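4.3 Setting the watering zones

The Coller garden controller can manage up to 31 zones. Each zone must be set separately before the automatic programme is switched on.

1. Turn the water supply off at the outside tap.
2. Press and hold the Zone button until the display shows the number 1.
3. Enter the zone type: LAWN, BORDER or POTS.
4. Enter the area in square metres. For areas over 141 square metres, divide the ground into two zones.
5. Press Save. The display returns to the zone list.
6. Repeat steps 2 to 5 for each remaining zone, then turn the water supply on.

Note: Zones saved under an earlier Grekico controller cannot be carried over and must be entered again.

Caution: Do not open the valve box while the supply is on.

4.4 Lawn zones

Sprinkler heads should be placed so that the spray from one head reaches the next. Heads near a boundary should be set to a half circle — regular spray will in time mark timber fencing.

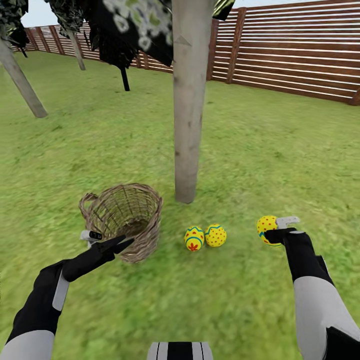
Where a post or tree stands within the zone, place a head on either side of it so that the grass behind is not left dry. Run each new lawn zone for five minutes and check for dry patches before saving the programme. In June and later in the summer, watering should be set to begin before 6 am.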